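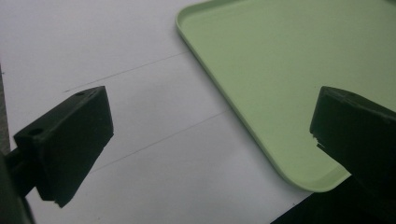
Trays and small containers, workroom at Kaltdale
Mirjam Berchtold, July 8, 2021

A record of the shallow trays kept on the sorting bench. The set came from Trummer in two orders and is used for screws, clips, beads and other small parts. The notes cover shape, finish and cleaning.

Pale green tray
Rounded corners and a low raised rim. The rim is a slightly stronger green than the floor. Small parts lying flat can be slid along the floor and up the curve of a corner with one finger, so tweezers are seldom needed.

Working surface
The bench is covered in white before sorting starts. Dark screws and brass pins show up well against it; clear plastic washers do not, and these are better sorted straight into a tray. The cover is replaced every 3 months, or sooner if it marks.

Capacity
One tray takes almost 60 of the short screws in a single layer. More will fit, but they begin to ride over one another and picking slows down.

Cleaning
Warm water and a drop of washing-up liquid. Dry with a cloth - grit left in the angle of the rim will scratch the floor. Scouring pads dull the finish.

Storage
Trays are stacked by size on the Tonden shelf, no more than 12 to a pile. Labels go on the outside of the rim.

The Grisitz boxes with lids will be added to this page in September.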